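Stunbridge Community Help
Business and Industry > Companies and Founders

How does a founder keep voting control after the company goes public?

Posted by Siham Samir

I'm writing a short company history of Tirkitz for a local business group. The founder, Maribeth Buenaventura, stepped down as chief executive in December but is still described as the "controlling shareholder." According to the listing papers she owns 17 percent of the shares. I don't see how 17 percent can control anything. Is the description wrong, or am I missing a step? I also need to know if control goes to the new chief executive along with the job.

Mohcine Zerouali

The description can be correct. Ownership and voting power are two separate figures, and the one you found is ownership.

Many technology companies list with two classes of stock. Class A is sold to the public and carries one vote per share. Class B stays with the founder and early holders and carries more, often ten. Both classes usually have the same claim on dividends.

Worked through with 100 shares:

Founder: 17 Class B shares at ten votes each, 170 votes.
Everyone else: 83 Class A shares at one vote each, 83 votes.
Total: 253 votes. The founder has 170 of them, or 67 percent.

That is enough to elect the whole board under ordinary majority voting. I have not read the Tirkitz papers, so check whether all of her 17 percent is Class B. If part of it is Class A, the result drops quickly.

On your last point, no. Votes attach to shares and the chief executive's job carries none. The new person has whatever votes come with the stock they hold.

Where to look in the listing papers:

1. Find the section called "Description of Capital Stock." It gives the votes per share for each class.

2. Find the table of principal shareholders. It normally has one column for shares owned and another for percent of total voting power. Quote the second column when you write about control.

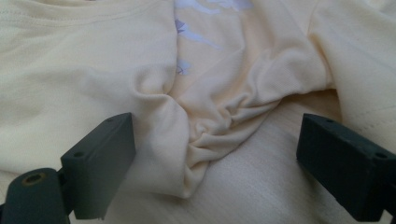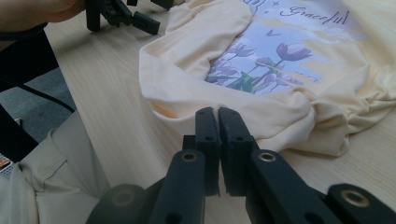
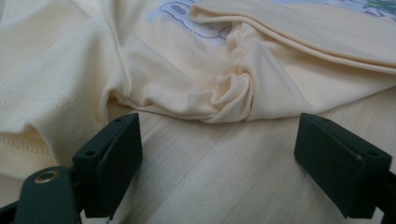
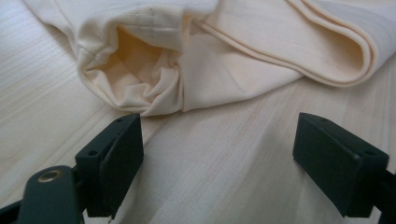
3. Look for a sunset clause. Some companies convert Class B to Class A on a fixed date, on the founder's death, or a set time after the founder leaves management. A 90-day period after departure would matter a great deal in your case.

4. Read the transfer rules. Class B usually converts to Class A when sold, with exceptions for family trusts.

Youssra Chraibi

Pretty sure founders always lose control when they quit. It happened at Skoltham.

Zineb Kabbaj

Skoltham had a sunset clause tied to employment, so it isn't a general rule. Mohcine's step 3 covers it.

One addition. There may also be a voting agreement, where other holders promise to vote with the founder. It won't show up in the share count. At Zaki the agreement was only mentioned in a footnote on page 483 of the filing, and two published profiles missed it. Search the document for "proxy" and "voting agreement" before you settle on a number — and give the date of the table you used, as the percentages change whenever new shares are issued.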